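The Last Chore in the Kitchen

Dishwashers have been washing plates for decades. Putting the plates away is still a job for people, and it is one of the jobs robot makers most want to take over.

At Dokitz, a company that builds two-armed machines for kitchens and small shops, the test is simple to explain. Take plates, put them on a shelf, and leave them stacked so that a person could grab one without looking. Most adults manage this while talking on the phone. The company's machine has tried it 1386 times since March, and its engineers log each try as clean, messy or failed.

Clean is the hard one. A plate has to be picked up by its rim, turned level and set down on the plate below without a knock. A gripper that squeezes too hard can chip the edge. One that squeezes too lightly lets the plate swing. Of all the tries in the log, 447 are marked clean.

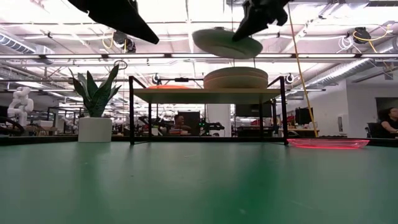
The messy ones are often good enough for a home. A stack that leans a little will still hold, and few families would send back a machine over it. Shops are less forgiving. Plastlow, which rents tableware to caterers, looked at several systems last year and bought none. Its packers handle a crate of plates in six minutes. The fastest machine it saw needed 19, and a worker had to stand nearby the whole time.

Clear plates add a problem of their own. Cameras judge distance from edges and surface detail, and a see-through plate gives them little of either. Shiny counters make it worse, with reflections that can look like objects. Engineers at Dirner, which makes vision software for warehouses, say they would rather sort 50-pound boxes than wine glasses.

There has been progress. Machines used to need every plate in the same spot, facing the same way. Newer ones learn from people steering the arms by hand, and they cope fairly well when something has been moved. What they still lack is a good sense of touch — the small slip that tells a person to tighten up.

Domínguez, a chain of lunch counters, plans to try one machine in a back kitchen this fall. It will work after closing, when speed matters less. The night crew will keep its hours, and the glasses will stay with them.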